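ホーム 掲示板一覧 新着 検索 ヘルプ ログイン

自作・修理 > 中古デスクトップ再生
【相談】もらったデスクトップの再生、どこまでやるべきか

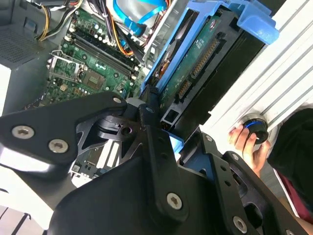 ふたを開けたところ。メモリなし、CPUソケットも開いたまま

1 名前:kirville_neko
職場の倉庫整理で出たデスクトップを一台もらいました。メモリは一枚も挿さっておらず、CPUソケットは接点が見えている状態です。電源とSATAケーブルは残っています。
用途は家計簿と、子どもの調べもの。動画は見られればいい程度です。
予算は中古パーツ込みで2000円と言いたいところですが、無理なのは分かっているので、どこまで足せば意味があるのか教えてください。
基板の型番はこれから調べます。工具はプラスドライバーとエアダスターだけあります。

2 名前:ハンダ三十年
まず型番。話はそれからです。
メモリスロットの脇か、スロットとソケットの間あたりに印刷されていることが多いです。見つからなければ拡張スロットの近く。
それとソケットの接点をルーペで見てください。ピンが立っているタイプなら、斜めから光を当てて列が揃っているかどうか。一本でも寝ていたら先に直すか、基板ごとあきらめるかの判断になります。

3 名前:Texier_fan
メモリスロットは二本ですか?写真だと長いのが二本に見えます。
二本なら同じ容量を二枚で揃えるのが無難です。バラバラでも動くことはありますが、起動しないときに原因を切り分けるのが面倒になります。

4 名前:kirville_neko
>>3
写っているのは二本です。両端の白いツメは今のところ折れていません。
>>2
ルーペがないので明日100円ショップで買ってきます。

5 名前:moudon
正直に言うと、やめたほうがいいと思います。
CPU、メモリ、ストレージ、グリス、場合によってはクーラーまで買うことになります。中古の完成品のほうが安いし、動作確認も済んでいます。直すのが楽しいなら止めませんが、家計簿が目的なら遠回りです。

6 名前:ハンダ三十年
>>5
それは型番が分かってから言うことでは。
世代によってはCPUなんて数百円で転がっています。

7 名前:moudon
>>6
CPUが数百円の世代なら、なおさら子どもに使わせるOSの問題が出ますよ。サポートの切れたものをネットにつなぐのは勧められません。

8 名前:Léonie
軽いLinuxでいいのでは。調べものはブラウザだけで足りますし、家計簿も表計算ソフトがあればできます。
うちは似たような箱を居間に置いて四年使っています。印刷だけ少し手間でした。

9 名前:moudon
>>8
家族が全員それで納得するならいいと思います。うちは無理でした。

10 名前:アブバカル
電源の話が出ていないので書きます。
電源ユニットは一番先に疑ってください。倉庫に何年置かれていたか分からないなら、通気口のほこりを吹いてファンを指で軽く回してみる。引っかかるようなら交換です。分解して中を触るのは絶対にだめです。コンセントを抜いてあっても中のコンデンサに電気が残っていることがあります。
エアダスターを使うときはファンの羽根を押さえて、勢いよく回さないように。

11 名前:kirville_neko
>>10
ありがとうございます。ケースのふたは開けましたが、電源の中までは触りません。
倉庫にいつからあったのかは聞いてみます。

12 名前:Texier_fan
基板の丸いコンデンサも見ておいたほうがいいです。頭がふくらんでいたり、茶色い汁の跡があったら終了。写真ではそこまで判断できないので現物で。
ソケットの近くのものから順に見ていくと早いです。

13 名前:通りすがりの総務
横から失礼します。職場の備品をもらうときは、譲渡の記録を残しておいたほうがいいですよ。資産シールが貼ったままだとあとで棚卸しのときに問い合わせが来ます。経験談です。
ディスクが抜いてあるならデータの心配は減りますが、それも念のため担当に確認を。

14 名前:kirville_neko
>>13
総務のロランさんに口頭で許可をもらっただけでした。メールで出し直しておきます。ディスクは会社のほうで消去済みだそうです。

15 名前:kirville_neko
翌日の報告です。
型番が分かりました。ほこりを拭いたら読めました。対応メモリは古い規格で、中古店のGolelで一枚187円。二枚買うことにします。
ソケットはルーペで見た限り曲がりなし。コンデンサもふくらみなし。
電源のファンは軽く回りました。倉庫にあったのは三年くらいらしいです。

16 名前:ハンダ三十年
いいですね。187円ならその場で二枚。できれば三枚買って一枚は予備に。
CPUは基板の対応表を見てから。同じソケットでもBIOSが古いと認識しない組み合わせがあります。メーカーの対応表のBIOSの欄まで見てください。

17 名前:moudon
メモリが安いのは分かりましたが、CPUとSSDとクーラーは?合計を出してから決めたほうがいいですよ。

18 名前:kirville_neko
>>17
CPUは同じ店のワゴンで500円でした。クーラーは純正の中古が300円。SSDは以前ノートから外したのが家にあります。グリスも残りがあるので、今のところメモリ込みで1174円です。

19 名前:moudon
>>18
SSDが手持ちなら話は変わりますね。それならやってみてもいいと思います。OSのことだけは考えておいてください。

20 名前:Zurnatex
組む順番で一つ。
ケーブルを全部つないでから試すのではなく、CPU、クーラー、メモリ一枚、モニターだけで一度BIOS画面を出すこと。出たら電源を切ってコンセントを抜き、二枚目、SSDと足していく。SATAケーブルは抜き差しで爪がゆるんでいることがあるので、認識しないときはまず別のケーブルで。

21 名前:アブバカル
>>20
賛成。ただし内蔵の映像出力が使えるCPUかどうかは先に確認。グラボなしで画面が出ない組み合わせもあるので。
あと電源の線がマザーボードの上にかかったままだとクーラーのファンに当たります。結束バンドでケースの縁に寄せておくといいです。

22 名前:ハンダ三十年
結束バンドは賛成できない。あとでまた開けるのに切るのが面倒。面ファスナーの細いやつで十分。

23 名前:アブバカル
そこは好みでしょう。うちは30本入りの安いバンドを使い捨てです。

24 名前:Léonie
ビニタイ派です。パンの袋のやつ。

25 名前:kirville_neko
ビニタイなら家にあります。
CPUは対応表に載っていて、映像出力も使えるものでした。BIOSの版は起動してみないと分からないので、そこは賭けになります。

26 名前:kirville_neko
組みました。一回目は画面が出ず、メモリを隣のスロットに挿し替えたらBIOSが出ました。二枚挿しても認識しています。最初のスロットは接点が汚れていたのかもしれません。
アイドルで放置してCPU温度が62度。高いですか?

27 名前:Texier_fan
アイドルで62度は高い。クーラーの足が四か所ともきちんと入っているか見てください。純正のプッシュピン式なら、一本浮いているのがよくある原因です。基板の裏から見ると分かります。

28 名前:ハンダ三十年
グリスは何年前のもの?固くなっていたら塗り直し。古いのはアルコールで拭いてから。

29 名前:kirville_neko
>>27
一本浮いていました。押し込んだら40度台前半まで下がりました。
>>28
グリスも怪しいので新しいのを買ってきます。OSはLéonieさんの言う軽いLinuxを試して、家族に不評だったらまた相談します。

30 名前:moudon
印刷は先に試しておいたほうがいいですよ。うちはそこで挫折したので。

31 名前:Léonie
>>30
プリンターの機種は何でした?

前のスレッド 次のスレッド 一覧へ戻る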